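Support > Community > Teleoperation and Demonstrations > Data quality

Cable sorting demos: policy hovers over the bins and won't commit to a grasp

Sorcha Ó Flaithearta
Member, Deruritz user group

I'm recording demonstrations by remote control for a cable sorting task. Leader arm in my hand, follower clamped to the bench, wrist camera plus one fixed camera. The task is to take one tied bundle out of a bin and place it in another bin according to colour.

I have 200 episodes from two operators. Training loss looks normal. On rollout the arm travels to the correct bin, stops a short distance above the bundle and oscillates until the episode times out. If I nudge the bundle by hand it sometimes closes, usually on nothing. Logging is at 20 Hz. Bin positions are fixed and the bundles are re-coiled between episodes. Is this a data volume problem, or am I demonstrating it badly?

Hermine Lehner
Moderator

Volume is unlikely to be the cause. Hovering above the object is typical of demonstrations that contain pauses at that point. Operators slow down before the grasp to check alignment, and the policy learns that the correct action in that state is to do nothing. Plot joint velocity against time for 6 episodes chosen at random. If there is a flat section before each gripper closure, trim it or re-record.

Check also what your operators are looking at. If they drive while watching the bench directly, they are using information the policy doesn't have. Make them work from the camera feeds only. It's slower and unpleasant for the first hour, and the grasps become consistent after that.

Two operators is fine provided they agree on an approach. Decide which part of the bundle gets gripped – I use the middle, across the strands, fingers perpendicular to the coil – and write it down.

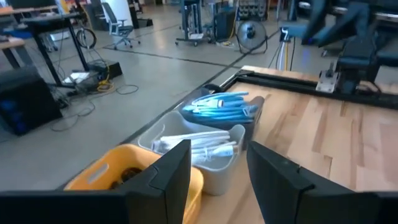
Bundles that sit proud of the rim are easier than ones lying low in the bin, where the finger bases can foul the wall before the tips reach anything. Record extra episodes for the low ones, and include recoveries: miss on purpose, lift, re-centre, close again. On our Vellenberg bench nearly 100 of the episodes were recoveries, and the hovering went away without any change to the model.

Dunne_bench

Had the same thing. Turned out the gripper channel was being logged one step late. Check your timestamps before you re-record anything.

Sorcha Ó Flaithearta

Flat section confirmed, most of a second in every episode I plotted. Timestamps look OK. Will trim, retrain and organise a feeds-only session for Sunday.

Related topics
Leader arm drifts when the trigger is released
Hand-guiding or remote control for insertion tasks
Zundley recorder drops frames on long episodes
Wrist camera exposure changes over light-coloured bins

Contact the moderators | Copyright Zundley Community | Back to top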